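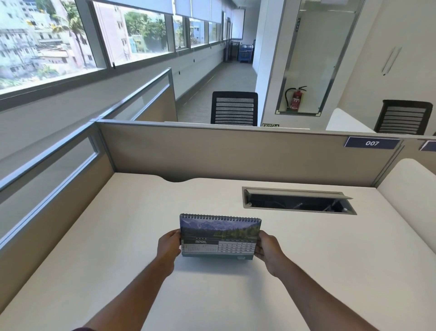

Desk calendar, April page

About Pramoncombe Scale Service

Pramoncombe Scale Service installs, repairs and calibrates industrial weighing equipment. Our main work is on floor scales, bench scales, tank and hopper scales, and truck scales. We also carry out checks on laboratory balances at customer sites, but we do not overhaul them; balances that need internal repair go back to the maker or to a shop the customer chooses.

The company operates from a single shop in Letville. Field crews leave from there, and all reference weights are stored there in a closed room kept at a steady temperature. We hold service agreements with 535 customer sites. Most are grain handlers, feed mills, scrap yards, food plants and quarries. The rest are small manufacturers who sell by weight or batch by weight.

How the company started

Cristian Ayala started the business after working as a scale mechanic for a railroad contractor. For the first few years he rebuilt mechanical lever scales almost exclusively: replacing pivots and bearings, resetting beams, and truing decks that had sunk at one end. A few of those scales are still in service with us. They have been converted to a single load cell in the steelyard rod, with the original levers left in place under the deck.

Electronic work was added when Shiela Cabrera joined as a bench technician. She set up the indicator repair bench and wrote the first version of the test forms we still use. She now runs the shop and signs all calibration certificates. The second signature, where a customer requires one, is Kwesi Addo's.

In 23 years of operation the company has moved once, from a rented bay on the Flimham road to the present building. The move was made to get a level concrete floor long enough to build up a truck scale section under cover, and a door high enough for the test truck.

What we do on a calibration visit

A calibration visit has a fixed order. The technician first records the as-found condition. No cleaning, leveling or adjustment takes place before this reading, with one exception: material that prevents the deck from moving may be removed, and the removal is noted on the form.

As-found readings are taken at zero, at several points across the working range, and on the way back down to zero. On multi-cell scales a shift test follows, with the same load placed over each cell or section in turn. Repeatability is checked near the load the customer uses most, which may be well below the rated capacity. Please tell us that load when you book. A tank scale rated for 20,000 pounds that never holds more than 3,000 should be tested closely in the lower part of its range.

If the readings fall outside tolerance, the technician calls the site contact before making any change. Some customers need to hold product or notify their own quality staff at that point. After adjustment the full test is repeated and recorded as left. Both sets of readings go on the certificate.

Truck scales are tested with our own test truck, which carries cast weights and a hoist. The truck needs a firm approach at both ends of the scale and enough room overhead for the hoist. Overhead wires, conveyors and low canopies should be reported at booking.

Weights and traceability

Our reference weights are sent out to an accredited laboratory on a set interval. Working weights used in the field are compared with the reference set in our own shop. Each working weight has a serial number, and the numbers used on a job are listed on the certificate. A weight that has been dropped is tagged and stays out of use until it has been compared again, even when no damage shows. Copies of current weight reports are available by email. Customers do not need to give a reason for the request.

Intervals

We do not set calibration intervals for customers. The interval depends on how the scale is used, what the readings are used for, and which rules apply to the trade. We do keep the history for each scale and will send it in table form, so that drift between visits can be seen. If a scale has been found in tolerance on several visits in a row with little drift, the customer may decide that a longer interval is acceptable. If it has been found out on two visits in a row, our report will say so in the remarks line.

Scales used for buying and selling may also be subject to inspection by the state or county. Our certificate does not replace that inspection.

Repairs and parts

The shop stocks common load cells, junction boxes, cable, check rods and feet. Indicators are repaired to board level where parts can still be obtained. For older indicators Sena Alhassan keeps a store of salvaged boards, displays and keypads, 38 complete units at the last stock check, and these are sold only as repairs to customers who already own the same model.

Water in junction boxes is the most frequent fault we are called for. The usual signs are a zero that wanders overnight and settles by noon, or readings that change when the cable is moved. Replacing the box without replacing the cable glands will not correct it for long.

We do not repair crane scales or any below-the-hook device. These are lifting gear as well as scales, and the load test they need is outside our scope. We refer that work to Tzavaras.

Staff

The company has seven employees: four field technicians, one bench technician, the shop manager and one person in the office. Nataša Vlachou handles scheduling, certificates and billing, and is normally the person who answers the phone. New technicians work with a senior technician until they have completed each scale type on our list under supervision. They do not sign test forms before then.

Booking and contact

Routine visits are booked by phone or email. Have the make, model, capacity and serial number of each scale at hand, along with the name of a site contact who can approve an adjustment. Grain customers should book before August if the work has to be complete ahead of harvest. Breakdown calls from agreement customers are placed ahead of routine work.

Certificates are sent as PDF files after signature. Printed copies are mailed on request.

Page last revised March 26, 2021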